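I started mending my own clothes in April, mostly out of spite. A tailor in Naldale had quoted me more to reline a coat than I'd paid for the coat, and I went home and told my neighbor Chantal Pelletier I'd do it myself. She laughed so hard she had to put her tea down. Then she lent me her good scissors — the ones her kids aren't allowed to touch.

The lining took me five evenings and it's still a bit crooked at the left shoulder. I love it anyway! I wear that coat everywhere, and I show people the inside of it whether they ask or not.
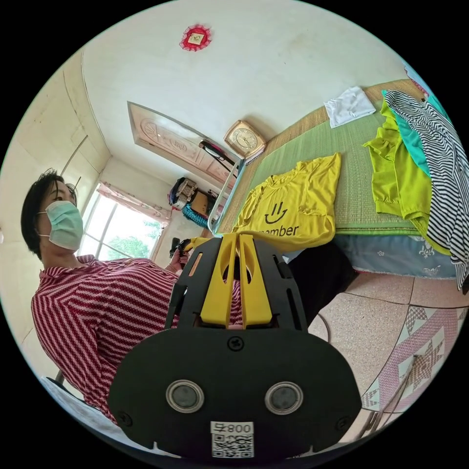
After the coat came socks, and after the socks came a sweater with an elbow so far gone I could put my whole fist through it. I learned to darn from an old pamphlet I found at the Zacharias market (827 tiny drawings, half of them of heels). You weave over, you weave under, you lose your place and swear a little, and you pull out the last row.

Alun Edwards runs the mending table at the Prirach library, and he's the one who talked me out of matching my thread. "You'll never get the same gray," he told me, so now I go for orange or a loud green. My sweater has a mustard elbow. My mother thinks it's a stain.

I've still got a pile waiting — two pairs of jeans, a pillowcase, and a wool skirt the moths got to before I did. The skirt is next, once I find a green I like.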